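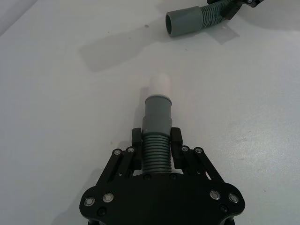
De: Estíbaliz Arrieta
Para: lista celdas-y-pinzas
Fecha: 13/06/2024
Asunto: Re: Re: pinza izquierda de la celda de mangueras, se abre de más y no repite

Hola a todos, y hola Pankaj, que sé que llevas esperando respuesta desde la semana pasada (perdón, perdón, hemos tenido auditoría y no he tocado un teclado más que para rellenar papeles).

Pankaj Nigam escribió:

> Buenas. Hemos montado una celda de dos brazos muy parecida a la vuestra,
> con pinzas Imai de dedos paralelos, para unir tramos cortos de manguera
> corrugada. Un brazo lleva el tramo con el tapón y el otro el tramo con el
> manguito abierto. El problema es que a primera hora encaja todo y a media
> mañana el tapón empieza a tocar en el borde del manguito. Hemos recalibrado
> las bases de los dos brazos varias veces y volvemos a lo mismo. ¿Cada
> cuánto revisáis vosotros las pinzas? ¿Usáis pasador o tornillo en los
> pivotes? ¿Y de dónde tomáis la referencia de la pieza, del manguito o de
> la zona corrugada?
>
> Gracias por adelantado,
> Pankaj

A ver, voy por partes porque a mí me pasó exactamente eso en marzo y perdí una cantidad de horas vergonzosa antes de mirar donde tenía que mirar.

Lo primero: deja en paz las bases. Si a primera hora encaja y luego no, y al parar y arrancar vuelve a encajar un rato, yo miraría antes los pivotes de las barras de la pinza. Las nuestras van con tornillo, dos por lado, y el de arriba, el que queda cerca del dedo, es el que se nos aflojaba. No se ve a simple vista. Con la pinza cerrada y apretando la manguera parece que está todo firme, pero abres, coges el dedo con dos dedos tuyos (con el brazo en parada segura, por favor, que os conozco) y lo mueves de lado. Si notas un clic, ahí lo tienes.

Lo que hago yo ahora, y que ya está escrito en la hoja de la celda:

Brazo en posición de servicio, parada de seguridad puesta y candado en el mando. Quito la pieza. Limpio las barras con un trapo seco, nada de spray, que el spray arrastra la suciedad hacia dentro del pivote y luego te acuerdas de mí. Compruebo el juego de cada dedo por separado. Si hay juego, saco el tornillo, limpio la rosca, una gota pequeña de fijador de resistencia media y lo vuelvo a poner hasta que la barra gire sin holgura y sin frenarse. Esto último es a tacto, lo siento, no tengo par de apriete que darte porque el que venía en el manual nos dejaba la barra clavada. Kiyoshi lo hace mejor que yo, tiene más paciencia.

Luego los tornillos de la placa. Ahí sí que aprieto en cruz, alternando un lado y otro, y los marco con rotulador de pintura. El día que apreté primero los de la izquierda y después los de la derecha me quedó la placa torcida lo justo para que el tapón entrara de medio lado. Una tontería que no vi hasta que puse la escuadra.

Ah, y los tornillitos oscuros que quedan en el centro, al pie de la manguera: no los toques si no hace falta. Tatsuya Ogura los aflojó pensando que eran de una tapa y nos pasamos una tarde centrando otra vez todo – él mismo lo cuenta riéndose ahora, aquel día no tanto.

Sobre la frecuencia: miramos el juego de los dedos cada 700 ciclos y hacemos la revisión completa, con limpieza y fijador si toca, una vez al mes. Empezamos con un intervalo de 200 y era una pesadez, no encontrábamos nada nunca. Con 700 hemos pillado 2 pivotes flojos desde marzo, los 2 en la misma pinza y los 2 antes de que afectaran a las piezas. Supongo que depende mucho de lo fuerte que aprietes, vosotros ya iréis viendo.

Y la referencia de la pieza, que era tu otra pregunta. Nosotros agarramos por la parte corrugada, con los tacos de los dedos a cada lado, y dejamos el manguito libre por delante. El corrugado se agarra fenomenal, pero cuidado, que no es buena referencia para la distancia: si el taco pisa un anillo más arriba o más abajo, el tapón te queda más cerca o más lejos del otro tramo y el programa no se entera. Yo tomo la distancia del borde del manguito y dejo el corrugado solo para sujetar. Al principio lo hacía al revés y me volvía loca.

Para alinear pongo los dos tramos enfrentados sobre la mesa con bastante separación, como un largo de manguera entre uno y otro, y miro con la cámara de la muñeca. El tapón tiene que apuntar a la boca del manguito del otro tramo. Si desde tan lejos ya se ve desviado, no sigas, vuelve a los pivotes. Si se ve bien, te acercas despacio, paras antes de tocar, compruebas otra vez y entras.

Aquí una queja, ya que estamos. El tapón es blanco y la mesa es casi blanca también, y la visión se nos lía con el contorno. La sombra del otro brazo cae justo por el medio y tampoco ayuda. Ragnheiður Vigfúsdóttir propuso forrar la mesa con una lámina Pakero oscura y creo que lo vamos a hacer, aunque me da pereza porque hay que volver a enseñarle al sistema el fondo. De momento voy tirando con el borde del manguito, que es gris y se distingue mucho mejor. Si alguien de la lista ha pasado de mesa clara a mesa oscura y me puede decir si le tocó rehacer los umbrales enteros o solo retocarlos, le invito a lo que quiera en las jornadas de Ulley.

Otra cosa que casi se me olvida: los tacos de los dedos. Nosotros los llevamos negros, rectos, con las esquinas un poco redondeadas, sin dibujo. Probamos unos Oleck con el perfil del corrugado mecanizado, muy bonitos, y duraron una semana en la celda. Si la manguera no caía clavada en su sitio la mordían de través y la pieza salía girada. Con el taco liso perdona mucho más. Eso sí, mira que los 2 sobresalgan lo mismo. Una galga y listo.

Pankaj, si después de mirar los pivotes sigues igual, mándame las posiciones que te dan los dos brazos con la pieza cogida, en frío y a media mañana, y las comparo con las mías. Y dime también si tus cables de la muñeca van sujetos o van sueltos, que en otra celda nos tiraba el cable al girar y parecía que era la pinza. No creo que sea tu caso, pero por descartar.

Kiyoshi, si lees esto: el bote de fijador está vacío otra vez, y no he sido yo.

Un abrazo,
Estíbaliz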